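Subject: Re: [rosales-gardens] Water shutoff in August

Ximena Serrano wrote:
> Does anyone know if the shutoff covers the plots on the Cakier side too?
> I have beans coming in and can't leave them dry for 2 days.

Yes, it covers both sides. The valve they are replacing feeds the whole line from Wunovberg down to the lower gate, so all the taps will be off from 7 a.m. on the first day.

The two rain tanks by the shed hold 400 gallons each and both were full when I checked this morning. Please use cans only - the hose fitting on the left tank leaks. 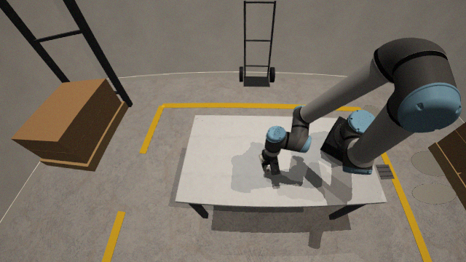 Beans and squash should get a deep watering the evening before. I put down straw last year and the soil stayed damp well into the third day. There are still a few bales behind the compost bins, free to anyone with a plot.

The new valve is costing us 70 dollars more than the quote. I will send the Skatel invoice to the list when I have it.

Dale
plot by the lower gate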